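Section 2: Fitting Your Kaltix Trucks

You will need a skate tool, the eight bolts and nuts from the bag, and a deck. Grip tape goes on first. Everyone forgets this once.

1. Push the bolts down through the top of the deck. If the grip tape resists, poke the holes through with a small screwdriver and mind your other hand.

2. Set each truck over its bolts with the kingpin facing the middle of the board. A truck put on backward steers backward – exciting for a very short time.

3. Tighten the nuts in a cross pattern until the bolt heads sit flush. Stop there. The deck can't fight back, but it can crack.

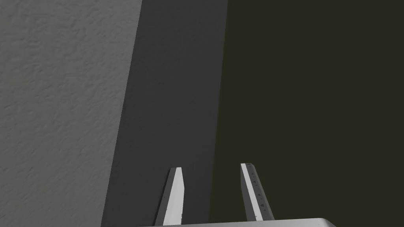
Gallier, August

Note to this revision, by Sarita Singhal: the old step 4 told you to "adjust to taste," and we heard from over 2,584 of you about what that tasted like. The new one follows.

4. Stand on the board on carpet and lean. If it won't turn, loosen each kingpin nut by a quarter turn. If it turns when you sneeze, tighten it.

5. Spin the wheels. A wheel that stops at once has its axle nut too tight.

CAUTION: Never ride with a kingpin nut that sits above the last thread. Replace it.

Dravach bushings are softer than ours and need a fresh go at step 4. Wheels are covered in Section 3.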